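Re: [pevwood-heritage] Audio trail and the Nolent proposal
Jun 25, 2023

> The working group met Nolent again and came away very impressed. They are
> offering to build the Pevwood trail on their Nseir platform, with nine stops,
> original music and a children's version. They feel it would "open the
> town's story to audiences who don't feel museums are for them". They can
> start straight away if we confirm before the summer break, and the
> Graretti drawings could go in as a bonus layer. Can people reply
> by the end of the week if they have any objections?

I have several, so I'd better reply.

First, who are these audiences? I have read the proposal twice and the only evidence that they exist is the sentence saying so. We had 201 people through the door for the mill exhibition and we didn't ask a single one of them where they lived or why they came. If we don't know who comes, I can't see how Nolent knows who doesn't. I would want to see them knock on doors on the Lower Road estate before anybody composes any music.

Second, the phone. Every one of the nine stops needs a signal. I walked the route last night and lost mine completely at the chapel and again at the ford. The proposal says content "can be cached", meaning the visitor has to download the lot at the library beforehand, and the library closes at one on the days most families are free. What happened to the idea of printed cards? They came up in October, people seemed to like them and they have vanished from the notes.

Third, 1834. It's in the title, it's on the mock-up logo, and I still think it's wrong. That is the date on the chapel stone, but the stone came from the earlier building, or so the vestry book suggests, and the trust deed has no date on it at all. I said this last time. If we put it in the ears of schoolchildren it will be the truth for the next fifty years.

On the Graretti drawings, "a bonus layer" makes me nervous. They're on loan. The loan letter covers display in the room and a leaflet. I can't find a word in it on putting them into somebody else's software, and page 3 of the Nseir terms gives Nolent a licence to reuse anything we upload "for promotional purposes". Has the family been asked? I don't mean told, I mean asked.
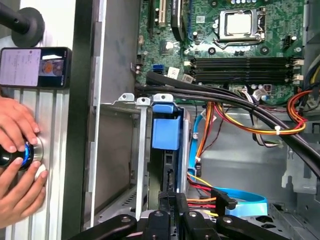
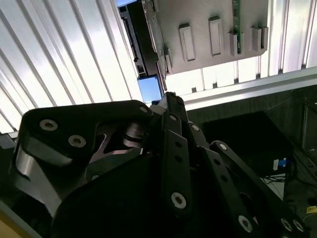
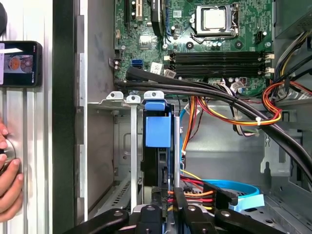

And then what do we own at the end of it? As far as I can make out, the recordings sit on Nseir and we pay each year to keep them there. If we stop paying, the trail stops. I'd like it in writing that we get the finished audio as ordinary files, plus the scripts, plus the raw interviews with the older residents, who will be giving us their time for nothing and won't be around to do it again.

I'm not against a trail. I did the research for two of the stops and would be glad to see it used. But I can't agree to this on the strength of a good presentation and a deadline that suits the supplier. Please count me as an objection for now, and could somebody post the full quote to the list? The version I was sent has no maintenance figure in it.

Will bring the vestry book next time if anyone wants to look at it.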